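4. Packing the tote

For the Usetti canvas tote, 300 size. Do section 3 first (liner in, straps checked).

What goes in: fruit, snack bags, small pouches. Nothing with a sharp corner. Max load is on the tag inside the seam – go by the tag, the old leaflet is wrong.

4.1 Stand the tote at the back of the table, opening up. Cloth under it if the table is slick.

4.2 Open the top all the way. Canvas slumps back when new, just fold the rim out once.

4.3 Sort before you pack. Fruit in one spot, packets in another. Basket off to the side for anything that stays home.

4.4 Fruit in clear bags, a few to a bag. Dont knot – fold the top under.

CAUTION: wet fruit marks the canvas. Dry it first.

4.5 Fruit bags go in first, on the bottom. Keep them level.

4.6 Small pouches next, upright along the sides. Big snack bags last, flat on top. Do not squash the air out, they will split.

4.7 Lift by both handles. If it tips, take out the top layer and even up the fruit.

NOTE: the printed panel should not be folded hard or ironed. Creases there are not covered.
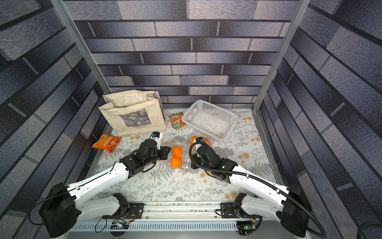
Should oranges go in the tote or in the basket?
Tote if you're leaving today, basket if they're staying in the kitchen. A basket with holes lets air through, so they keep longer than they woud in a closed bag.

4.8 Emptying: packets out first, then fruit. Shake out crumbs, leave the top open overnight.

Spare liners: ask for part 2646.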